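From: Loscombe bench <bench@loscombe>
To: arm-upkeep list
Date: September 28, 2025
Subject: Re: [arm-upkeep] Base creep and missed picks on the green arm

On the arm-upkeep list, Griltbridge wrote:
> We have the same printed arm on the same kind of mat. Since March the
> picks have drifted to one side over a long run. Recalibrating fixes it
> for a day. Is this the servo horn, or is the base moving? Also, how do
> you route the wrist wires? Ours rub at the joint.

Check the base first. On our cell the plate screws had backed off enough that I could rock the plate by hand. The horn was fine. I chased the horn for two evenings before I put a driver on the base, so start there.

Order of work on our side:

Power off, arm resting on its stop.
Take out the plate screws one at a time, clean the holes, put them back snug. Do not crush the print.
Press the mat flat near the base and reset the clamp at the edge.
Power on, home, then run the cube and cup routine.

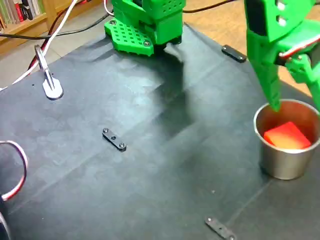

The mat matters more than I expected. A crease under the plate acts like a soft spring, and the screws lose their bite as it settles. Ours still has creases out in the work area. They do no harm there as far as I can measure, but I would not accept one under the plate. If yours came rolled, leave it under weight overnight before you screw anything down.

For the test I use the Wedemis pick file with the speed set to 30 percent. The full run is 1212 cycles. Before the base work I logged 47 misses, nearly all in the last third and all to the same side. After it there were none in the first 89 cycles, and then I stopped to deal with the wires. I have not repeated the full run, so treat that as a partial result.

On the wires: leave a free loop between the upper servo and the wrist. We used to tie ours tight to the housing, and the insulation wore through at the joint edge. The loop should be long enough that the wrist reaches both ends of travel without pulling the connector. Check it by hand with the power off. Keep the loop on the outer side of the arm, clear of the finger. 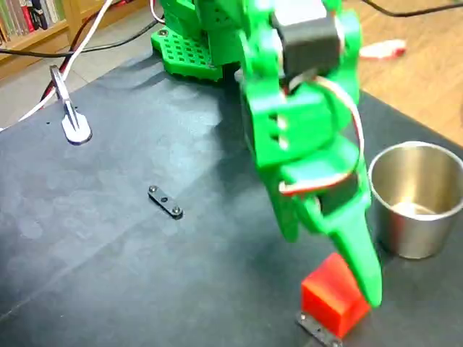

Finger beside the cube, cup to the right. The red and white servo wires loop down the side of the arm.

If the drift is still there once the base is tight, log the homing offset at the start and end of a run and post both. An offset that changes while the plate stays put does point to the horn. The Liu script on the list archive writes both values to a text file. Use the later version, as the first one drops the sign.

I will post the full run when it is done.

Loscombe bench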